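Section 9. Laying the Breakfast Place and Serving from the Tray

Applies to the Mrema table service set. Read Section 2 (Unpacking and Washing) before you start.

Shares 60 | Comments 2

You will need the placemat, the cutlery, one plate, one mug and the serving tray. Wipe the table and let it dry before laying anything down.

1. Put the gray placemat flat on the table, toward the back, with clear space in front of it for the tray.

2. Lay the cutlery at the left side of the mat. The pieces go side by side and parallel, handles toward the diner.

3. Set the serving tray in front of the mat. Food goes directly on the tray. Do not line it with paper, which slides when a slice is lifted.

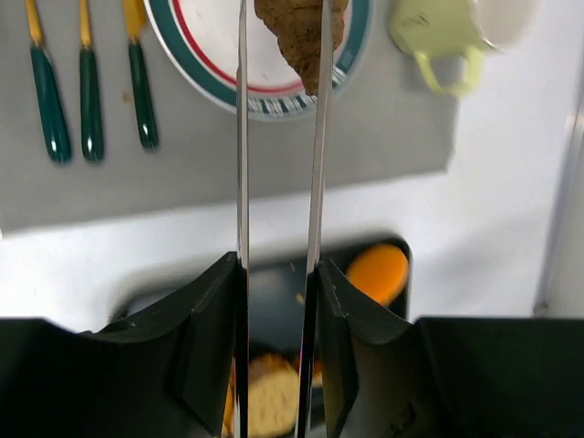 Reading time: 2 minutes

4. Arrange the food in a single layer where you can. Bread slices may overlap a little. Leave a finger's width at the rim so that pieces can be picked up from the side.

5. Pick up small or wrinkled pieces by their edges, one at a time, and lift straight up before moving toward the plate. Pressing down on them leaves crumbs on the tray.

NOTE: Crumbs show clearly on the dark tray. A few are normal during serving. Brush them off with a dry cloth after the meal, before washing.

6. Place the plate on the mat to the right of the cutlery. The patterned rim has no top or bottom and can face any way.

7. Stand the mug to the right of the plate. Turn the handle to suit the diner.

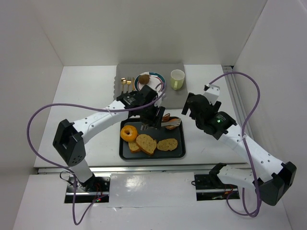

8. Serve one item to the plate first and leave the rest on the tray. Round baked items sit best near the middle of the plate, where the surface is flat. Filled or folded items should be held closed while you move them.

9. Pour drinks last. Fill the mug on the mat, never over the tray.

CAUTION: Do not put the tray in an oven or under a broiler. It is for serving only.

CAUTION: The tray is rated for 800 grams of food. Do not carry it by one end when it is loaded.

Clearing

Take the mug away first, then the plate and cutlery. Lift the tray with both hands. Shake the mat over a sink and wipe it with a damp cloth. Do not fold it for storage; lay it flat or stand it on edge behind the plates.

Replacement mats and trays can be ordered from Bunelwood. Give the set name and the color when ordering.

Section prepared by Hamisi Mollel. Revised April 4, 2019.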